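Wrist Trackers for Teaching by Demonstration: My Take on the Ladine Bands

I put off writing this one until I'd lived with the things for a good long while, mostly because my first-week opinion of them was pretty grumpy and I had a feeling it would change. It did! I'm a lot friendlier toward the Ladine wrist set now than I was in August, though I still have a few bones to pick.

Quick background for anyone who landed here from a search. I record demonstrations for a small outfit that wants two-armed robots to do packing work: closing cartons, taping them, re-taping the ones that come back looking like they lost a fight. For years I did all of that by remote control. You sit at a station with a pair of leader arms, you move them, the robot copies you, and everything gets logged. It works, and for some jobs I'd still pick it. But have you ever tried to tape a carton through a robot? Tape needs a quick pull and then that little flick of the wrist against the cutter, and doing it through two arms with a slight lag is like signing your name in oven mitts.

So the idea with the Ladine set is that you skip the robot while you're recording. You wear a band on each wrist, printed with square markers, with a little marked sensor module that goes with each one, and you just do the job with your own hands while a head camera watches. The software works out where your wrists went, and you fit that motion to the robot later on.

Putting them on

The bands are soft white fabric and go on over a sleeve, which I like, as I'm always in long sleeves in that room anyway (it's cold, don't ask about the heating). The first few times it took me ages to get the markers facing the right way. My coworker Precious Nkosi had it down by the second morning and was very nice about it. You want them snug. Too loose and the whole band creeps around your wrist every time you twist, and then your afternoon's recordings have a slow drift in them that you won't spot until you play everything back.

The cables are my biggest complaint. They're thin and they're black and they're exactly long enough to be a nuisance. If I run one up my sleeve it mostly behaves, but a loop near the wrist will find the corner of a carton sooner or later. I've started checking mine before every take, the same way I check my car keys.

How it does with real work

Much better than I expected. I used a Meltton cup-stacking routine to get warmed up, which everybody does and which tells you almost nothing, and then went straight to tape. The bands don't touch your palms or fingers, so you can hold a tape gun the way you normally would. That sounds like a small thing until you've spent a season with a controller strapped into your hand. I could brace a box with my left and pull with my right and forget I was being recorded, and that's when you get the good stuff. People who are thinking about the recording move like they're carrying soup.

Syahrul Sinaga handles our playback, and he keeps a tally of the takes he has to throw out. In my first proper batch of 200 he kept 91. Ouch. Most of the lost ones were my own fault, me turning my wrist so far that the markers faced away from the camera, or leaning over the box so my forearm blocked the other hand. Once he'd sat me down and shown me what the camera was seeing, things picked up fast. We've got 3616 usable takes on the drive now, from three of us sharing one set.

One habit I had to unlearn was rushing. With leader arms you're always a bit slow, so there's no danger. With bare hands I tape at human speed, and the robot doesn't love that. Now I do the pull at a normal clip and take it easy going in and coming out.

Taping with both bands on:
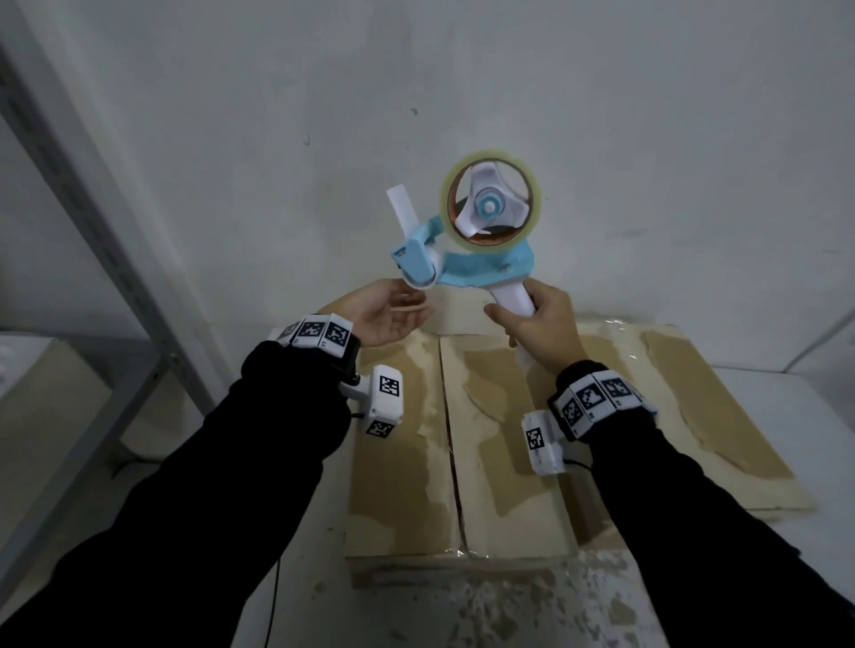
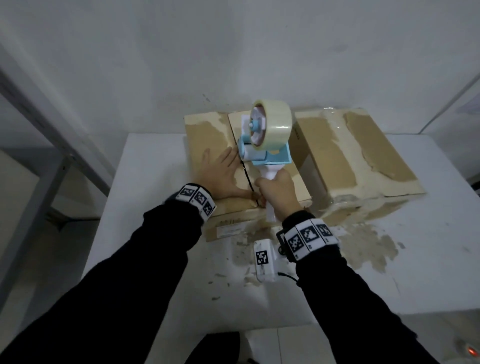

The other thing I had to get used to is that the bands only know about your wrists. Fingers are left to the camera, and the camera's guess at how hard you're squeezing something is, well, a guess. Rohani Menon, who does the robot side of things, ends up adjusting the grip by hand for anything squashy. For a rigid handle it's no trouble at all. For a half-collapsed carton she'd much rather have the old remote control recordings, where the gripper was really there doing the squeezing.

Compared with the others I've tried

The Vodis gloves give you fingers, and they give you sweaty hands, and I could never get tape to unstick from the fingertips. I lasted a week. The Wattimena handheld grippers are lovely for pick and place, with really clean data, but you're holding a gripper, so forget about using a tool made for a hand. For taping, or anything with a trigger or a cutter on it, the bands win easily. For putting small parts in trays I'd go with the Wattimena and not think twice.

The software is fine. It's a bit plain! Calibration wants you to hold each wrist up and turn it slowly, and it doesn't beep or anything when it's satisfied, so you stand there waving at it like somebody hailing a cab. Kumiko Tamura wrote us a little script that plays a chime, and I'd happily pay extra for that to be built in.

Washing: take the module off, hand wash the band, let it dry flat. I put one in the machine and the print came out gray and fuzzy, and the tracking was never the same on that side. Spare bands are cheap enough, so order a couple with the set.

Would I buy it again? For hand-tool jobs, yes, and I've already asked for a second set so Precious and I can quit swapping at lunch. If your work is mostly soft stuff where the grip matters, borrow one first and run a day's worth through your own robot before you spend the money.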